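Workshop Notebook, Paper Conservation and Binding
Veston Library Annex
January 2023
Entry by T. Tapia

Subject: Wheat starch paste, second series. Storage, thinning and peel results on the Usta ledgers.

The first series, completed in September, left two matters open. The paste made at the thicker ratio held well on the spine linings but pulled the lighter repair tissues as it dried, and the batches stored in glass did not keep as long as those stored under water in the covered crock. The present entry records the work done since then, together with the settings now in use at the bench. Colleagues who have their own notes on the September batches are asked to add them on the facing page and initial them.

Materials. The starch is from the same sack as before, precipitated, unbleached. Water is from the deionizing column. The column cartridge was replaced before the first batch of this series, and readings from the old cartridge should not be compared with the new ones. The tissues are the light kozo, the medium kozo and the mixed sheet that came with the Kanine order. The mixed sheet has a visible chain line and a slightly harder finish on one side. Grain direction was marked in pencil on the corner of every strip before cutting.

Preparation. The starch was soaked overnight and the clear water poured off in the morning. Fresh water was added at one part starch to five parts water by volume for the stock paste. The mixture was brought up slowly in the double pan with constant stirring. It turned from milky to translucent and then thickened quickly, after which the heat was lowered and stirring continued until the paste dropped from the spoon in a sheet. The first batch was taken off too early and went grainy on cooling. It was discarded and is not included in the results. All later batches were held at the low setting for the full time written on the card above the stove.

After cooling, each batch was pushed twice through the horsehair strainer and once through the fine strainer. The fine strainer is losing hair near the rim. Any hair found in the paste must be picked out before it reaches the tissue, as it leaves a line that shows under raking light. A replacement strainer has been requested.

Thinning. Stock paste was thinned in the wooden bowl with the flat brush, adding water a little at a time. Three working consistencies are now in use. The heaviest, close to soft butter, is for linings and board attachments. The middle one resembles cream and is for hinges and larger infills. The thinnest, like skim milk, is for tear repair on the light kozo. I have tried to give these as measured ratios and have not been satisfied with the figures, which shift with the age of the paste. The brush test remains the better guide. The paste should leave the tip of the brush without a string.

Storage. Batches kept in the covered crock, with a layer of water changed each morning, stayed sweet and smooth longer than batches in glass jars in the refrigerator. The refrigerated paste separated, and although it could be worked back together in the bowl it never regained its full tack. No preservative was added to any batch in this series. The thymol used by the previous staff has been removed from the cupboard and should not be brought back for work on the ledgers.

Peel results. Strips of each tissue were pasted to blotter-backed sheets of the scrap ledger stock, pressed between polyester web and blotter under a 900 gram weight, and left to dry with the blotters changed twice. A total of 156 strips were prepared. Of these, 61 were set aside for the humidity cabinet and have not yet been read. The remainder were pulled by hand by the same person at the same bench, and the joint was judged as holding, lifting, or taking the surface of the sheet with it.

Light kozo with thin paste: held in nearly all cases. Where it lifted, the paste had been brushed out too far and the edge was starved. There was no skinning of the ledger surface.

Medium kozo with middle paste: held throughout. Some strips cockled along the short edge. Changing the first blotter sooner corrected this on the later strips.

Mixed sheet with middle paste: mixed. Pasted on the softer side it held as well as the medium kozo. Pasted on the harder side it lifted cleanly, sometimes in one piece. The soft side should be marked on every sheet when an order is opened.

Heavy paste on any tissue: stronger than is wanted. Several strips took fibers from the ledger sheet when pulled. Heavy paste is therefore not to be used on the text leaves of the Usta ledgers, including the endleaves, without prior discussion.

Application to the ledgers. Volume 3 was taken down in full. The old spine lining was softened with a poultice of thick methyl cellulose and lifted with the bone folder. Under it was a layer of brown animal glue that had gone brittle at the shoulders and remained tacky in the center. The glue came away in two passes. The sewing is sound except at the last section, where the kettle stitch has broken, and that section has been resewn through the original holes with linen thread of matching weight.
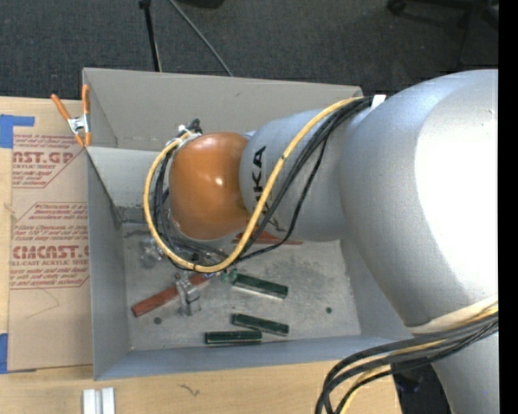 Workshop Notebook, Vol. 9, p. 44

Leaf repairs on the same volume are complete to the end of the second section. Long tears were aligned on the light table before any paste was applied, with the overlapping bevel of each tear laid back in its original order. Repair tissue was torn along a water line so that the edge would feather. Short tears at the fore edge that do not reach the ruling have been left alone, in keeping with the treatment proposal.

The ink on the column headings was spot tested again with a damp swab at three places. It was stable in the black and slightly soluble in the red. Repairs that cross a red line are to be made with remoistenable tissue and the smallest amount of water that will activate it. Two such repairs have been made, and no movement of the red was seen under the loupe.

Difficulties. The room was dry for much of this work and the thin paste set on the brush between strokes. A damp cloth laid over the bowl was of some help. The nipping press in the corner is out of true and marks the head of a text block more deeply than the tail, so boards and weights were used in its place. The Hayes cutter needs a new blade before any more board is cut on it.

Next steps. Read the strips in the humidity cabinet. Repeat the mixed sheet trial on the soft side only, using the thin paste. Line the spine of the present volume with medium kozo, allow it to dry fully, and follow with a second lining of the same tissue with the grain running head to tail. Cloth for the new joint is to be chosen from the sample book after the boards have been cleaned.

The bowl and brushes are to be washed in plain water only. Soap was found in the bristles of the wide brush.

T. Tapia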